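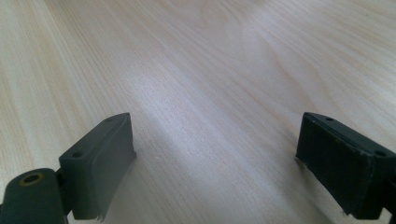 By the Skorirdale Reading Rooms project office | Progress report, June | 4 min read

This report covers the second half of the grant period for the Skorirdale reading rooms. It follows the headings in the grant agreement, except that staffing and opening hours are taken together. The financial statement is sent separately.

Opening hours and staffing

Both rooms are now open. The Mill Street room opened on schedule and the Pakska room opened five weeks late. The delay came from the electrical inspection, which had to be repeated after the first inspector found an unlabeled panel in the back hallway. The panel belonged to the former tenant. It has been disconnected and the certificate is on file.

Mill Street is open until 7 p.m. on four evenings. We had planned for five, but the second part-time position was not filled until late spring, and the person hired could only take three shifts. Pakska keeps daytime hours only for now. Parents there have asked for one late evening, and we would like to try it from September if the heating contract allows.

Lending

The combined collection stands at 2087 items, against a target of 2000 for the end of the grant. Most of the growth came from one school library closing its upper floor and passing its stock to us. A good part of that stock was too worn to lend and is not in the figure. Large print is still thin. We bought fewer titles than planned after the supplier raised its prices in the winter, and the unspent amount has been carried forward under the same budget line.

We have 451 registered borrowers across the two rooms. Of these, 291 registered at Mill Street. Registration at Pakska was slow at first and picked up once we stopped asking for two proofs of address – a utility bill is now enough. Children under 12 still need a signature from an adult.

Overdue items are a problem at Mill Street. We do not charge fines and do not want to start. Reminder postcards were sent twice in the spring. The first batch went out with the wrong phone number and had to be followed by a correction.

Furniture and fittings

Shelving for both rooms was supplied by Venckus and installed in two visits. The units at Pakska are lower than the ones we ordered, but they fit under the windows and we agreed to keep them at a reduced price. The study tables have a pale wood-grain surface. They mark less than the old painted ones and take less time to clean at closing.

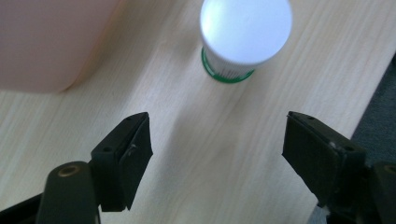
Study table with light wood-grain top, dark gray carpet to the right.

The reading lamps have not been ordered. Two quotes are in hand and a third is expected. We ask that this line be allowed to run over into the next period.

Catalog system

The card catalog was moved to Vuline in the spring. The move took longer than the three weeks allowed for it. Older cards had no subject heading, and these had to be read and typed in by hand. Search now works from both rooms, and a borrower at Pakska can reserve an item held at Mill Street. Books travel between the rooms once a week in the delivery van we share with the food pantry.

One issue is still open. Vuline prints due dates in a format that older borrowers have found confusing, with the day before the month. A request to change this has been made. Until then the staff write the date on the slip in pencil.

Changes to the plan

The summer story hour will be held at Pakska only. The Mill Street room gets too warm in the afternoon, and the fans are loud enough that children in the back row could not hear. The writing group planned for the fall has been dropped due to low interest. We propose moving its budget to large print, and would need your written approval before August.

Next period

The main tasks are the lamps, the late evening at Pakska, and a full stock check at both rooms. The stock check will close each room for two days – dates will be posted on the doors and sent to you in advance. The lease at Mill Street also comes up for renewal, and the landlord has indicated that the rent will go up. We will report the new figure when we have it in writing.

Related items
Skorirdale Reading Rooms: first period report
Pakska room opening hours
How to donate books
Borrowing rules for children and families

Contact the project office | © Skorirdale Reading Rooms | Back to top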